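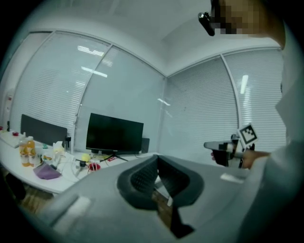

My half of the office at Terach has needed a proper clean since about the time I moved into it, so this month I finally set aside an afternoon for it. I share the room with Orathai Limsakul, who keeps her things in one drawer and has never once complained about mine. The desk is white and runs in a curve, so it collects things along its whole length. The two bottles of orange juice and the scrunched-up purple cloth are a fair sample of what ends up on it. The cloth is the one I use for dusting, and it spends most of its life lying on the desk doing nothing.

I gave myself 60 minutes. I've tried doing this with a whole free day and I end up reading old notebooks. The first 20 went on paper. I had a stack of delivery slips from Gasteo going back to December, and all of them were already scanned, so they went into the recycling. The manual for the old label printer went too. Orathai kept the envelopes.

Next was the drawer. I found three staplers, one of which works, and a charger for a phone I traded in years ago. Verna Dunleavy from down the hall took the charger – she has the same phone and is still happy with it.

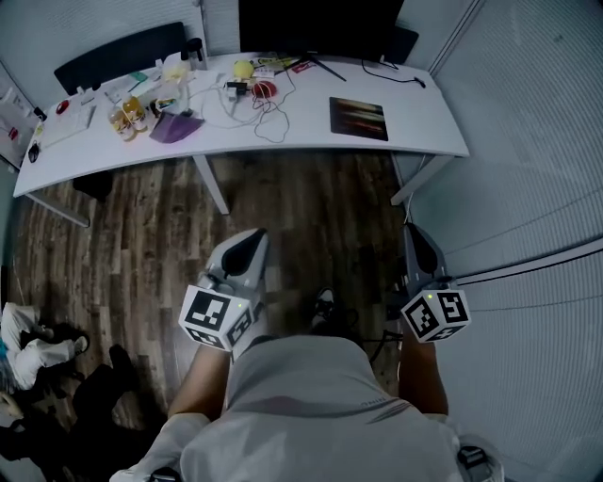 *Photo: Gerardo Galang*

The desk legs are white metal and they show every scuff. A damp cloth with a bit of dish soap takes most of the marks off. I did the floor under the desk as well, with a soft brush first and then a barely damp mop. It's a dark wood-plank floor and grit shows up on it by mid-morning, so I try to get the brush in whenever I have the chair out of the way.

Cables are the part I like least. I bought a pack of Nalo ties, the fabric kind that you can open again, and bundled whatever I could reach behind the monitor. I also labelled both ends of each power cord with masking tape and a marker. Last year I unplugged the wrong one during a call with Wongsuwan and I'd sooner not repeat it.

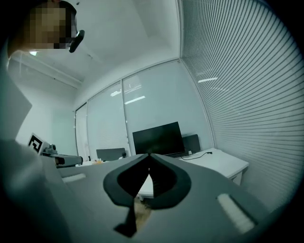
**What do you use on a white desktop that has gone a bit grey?**

Warm water and a drop of dish soap, then a dry cloth straight after. For pen marks I put a little baking soda on the damp cloth and rub lightly.

I went over the hour, mostly on account of the staplers. The shelf still isn't done. It has a box of binders on it that belonged to whoever had the room before me, and I need to ask Fongchan Bunnag if accounting wants any of them kept. If not, they can go out with the next lot of recycling and the printer paper can have that spot.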